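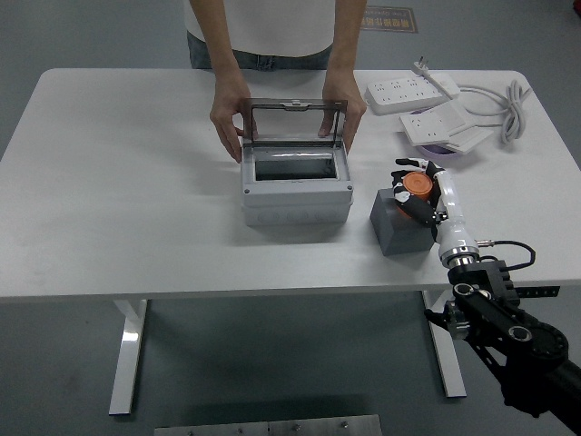
Robot hand on the orange part, lid of the enclosure held open by two human hands.

Curach gallery: shared table work

On this page we show our study on learning from head view. Omolara Onuoha and Kaiwen Tan wanted to know if a policy can learn when to keep its grasp and wait, while a person works on the same table. We recorded 2,000 episodes and kept 1,616 of them for training. The other episodes had lost joint data or wrong time stamps.

The grey box has a smoke-grey transparent lid on a hinge. The orange part stands on a dark block to its right, and the fingers are closed round it.

Each episode is labelled by hand with three words: reach, hold, release. Hold was the most difficult to learn. With labels for the person's hands added, early releases went down to nine in the whole test set.

Training code is in the Jumik folder. Please write to Kaiwen for the data.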